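How to measure up for a long low cabinet (and what to ignore while you do it)

By Tala Saliba
23rd July

Most guides to buying a sideboard start with style. Pick your look, they say, then find a piece that matches it. I think this is backwards, and I suspect it's popular mainly with people who sell sideboards. A cabinet that suits your taste and blocks a radiator is still a cabinet that blocks a radiator.

I've fitted out a few rooms of my own and helped with a good many more, and the trouble nearly always comes from the measuring. So this page is about measuring. You'll need a steel tape, a spirit level, masking tape, a pencil and some old newspaper or cardboard. You can use a laser measure if you own one. I wouldn't buy one for this. The cheap ones I've tried gave me a different answer each time I moved my hand.

Start with the wall, at three heights

Measure the width of the wall at the skirting, at the height the top of the cabinet will be, and again at head height. Write all three down. In a newish flat they may agree. In the terrace I live in they don't come close, and the smallest figure is the only one you can use.

Don't measure once and double it from the middle, and don't trust the floor plan from when you bought or rented the place. Floor plans are drawn to sell homes. Mine shows a chimney breast that is a good deal slimmer on paper than it is in the plaster.

If the cabinet is going between two walls, in an alcove say, measure the back and the front of the gap as well. Alcoves are often wider at one end than the other. A cabinet that slides in at the front and jams halfway is a miserable thing to deal with at nine at night.

Mark down everything that sticks out

Go along the wall and note the position of each of these:

- sockets and switches
- radiators and their pipes
- the skirting board, and how thick it is
- window sills, and how low they come
- vents, and the boiler cupboard door if there is one
- the swing of any door that opens into the space

Skirting catches the most people. A cabinet with a flat back will stand off the wall by the thickness of the board, and you'll have a slot behind it that eats pens and post. Some makers cut a notch at the bottom of the back panel to get round this. Others say they do. When I asked Arnico about the notch on one of theirs, I was told it would "take any standard skirting", and when I asked what standard meant I was told to measure mine. I had measured mine. I wanted them to measure their notch.

So ask for the notch in millimetres, height and depth, and get it in an email.

Check the floor

Put the level on the floor where the cabinet will stand, along the wall first and then out into the room. Slide a few sheets of card under the low end until the bubble sits in the middle, then measure the card. If it comes to 2 mm or so, adjustable feet will see to it. If it's a lot more, find out how far the feet wind out before you order.

"Adjustable feet" is one of those phrases that gets put on everything. I've had a pair in my hands with so little thread on them that I'm not sure what they were meant to adjust. Long cabinets suffer the most here. A short one just rocks a bit. On a long one the whole box twists, the doors stop lining up, and you spend the next year thinking the hinges are faulty.

Tiled floors need a second look. The tiles may be level with each other in the middle of the room and dip near the wall, where the tiler was tired or the old floor fell away. Check that no foot will land on a grout line. If one will, either shift the cabinet or put a small pad under that foot.

Decide the depth before the width

Everybody fixes on width. Depth is what you'll bang your hip on.

Mark the depth on the floor with masking tape, the full footprint, and leave it there for a week. Walk past it with shopping, with a laundry basket, with the hoover. My friend Ezequiel Villanueva thought this was daft and did it anyway, and by the second evening he'd pulled the tape up and laid it again much closer to the wall.

Then mark the doors in their open position. If the fronts are drawers, mark them pulled right out, and then stand where you'd need to stand to look into them. In a narrow room you may find you'd be in the hall.

I like to keep 60 cm clear in front of the open drawer. You'll see other figures given elsewhere, usually very firmly and with no hint of where they came from. Mine comes from the width of my kitchen chair with me on it. Use your own chair.

Build it out of rubbish

Tape on the floor tells you about feet. It doesn't tell you anything about bulk. For that, stack cardboard boxes to the full height and width and drape newspaper over the front. It looks dreadful. It's also the only part of this whole business I'd call essential, and the part people skip.

Live with it for a couple of days at least. Sit in the chair you normally sit in. Look at it when the lamps are on and again in the morning. If there's a window nearby, see what the top does to the sill, and whether you can still reach the catch.

Treat planner pictures with suspicion

Most shops now offer a free room planner. You type in the size of your wall, drop in some furniture and get back a clean picture of a room with your cabinet in it. I've used several and I don't think they're useless. They're handy for working out whether you want one long piece or two shorter ones.

What I don't believe is that they show you your room. They show a room. The walls are dead straight and the floor is dead level. The ceiling is often very high or out of view altogether, and that makes anything low look lower and neater than it will in a house with an ordinary ceiling. Grey wall, big window, white furniture: nearly any cabinet looks all right in that company.
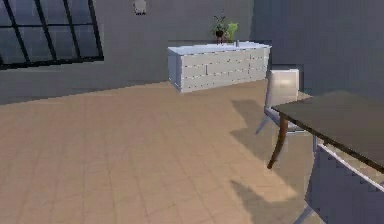 A long, low white cabinet against a flat grey wall, as rendered on screen.

When you look at a picture of this sort, try the following.

Find something of known size. A door is best, a socket is good, a chair will do. If nothing in the picture has a size you're sure of, you can't judge the cabinet either.

Look for sockets and skirting. If there are none, ask yourself where the lamp is plugged in.

Count the panels against the product page. Fronts that are split into a grid are a particular nuisance, as it can be very hard to tell which squares are doors, which are drawers and which are only there to match. Rosalía Olmedo bought a Briretti piece on the strength of its planner picture and found that the panels she had down as drawers were fixed. The product page did say so. It said so in the tab marked "Materials".

Ask for the colour as a sample. White on a screen is whatever your screen thinks white is. Most firms will post a chip if you ask, and if they won't, I'd want to know why.

Work out the real price

The price on the tag is rarely the price. When I last went through this, in June, the cabinet I wanted was from Tuko's Delacroix range, and the total once I'd added delivery, feet, the top and the handles was £1,263. The page I'd started from was headed with a price of nearly £500. Every extra was listed somewhere, so I can't say I was lied to. I can say that I had to get to the last screen before anyone added them up for me.

Ask these before you pay:

- Does the price include the top?
- Are handles and feet included, or sold apart?
- Is it delivered to the room or to the kerb?
- Who takes the packaging?
- If it comes in sections, who joins them, and do the joins show from the front?
- What is the charge if it won't go up the stairs and has to go back?

The last one matters more than the shop will let on. Measure the front door, the hall, the turn of the stairs and the landing, and compare them with the size of the boxed cabinet. The boxed size is always bigger and is seldom on the main page.

Fixing it back

A low cabinet feels too stable to need fixing to the wall, and plenty of people will tell you it is. I fix mine. Open all the top drawers at once on a loaded cabinet with nothing holding it and you may change your mind about low meaning safe, and a small child will try exactly that.

Use the bracket supplied if it's any good. If it's a bit of bent tin with one screw hole, buy a better one. Match the plug to the wall: brick, block and plasterboard all want different fixings, and the little bag in the box usually holds one kind. Check for pipes and cables before you drill, above all anywhere straight up or down from a socket.

Set the feet before you fix. Level along the length, then front to back, then along the length again because the second job will have upset the first. Hang the doors after that, and leave the hinges alone until the cabinet has had a few days with its full load in it. Things settle, and if you adjust on the first night you'll only be doing it again.

Thanks to Ezequiel Cordero for pointing out that an earlier version of this page left out boiler vents.

Related guides
Do you need a laser measure?
Plasterboard fixings: which ones hold
Reading a delivery charge before it reads you
Trinidad Bermúdez on painting behind radiators
Soft-close hinges and how to adjust them

Contact | Privacy | © Tala Saliba, all rights reserved | Back to top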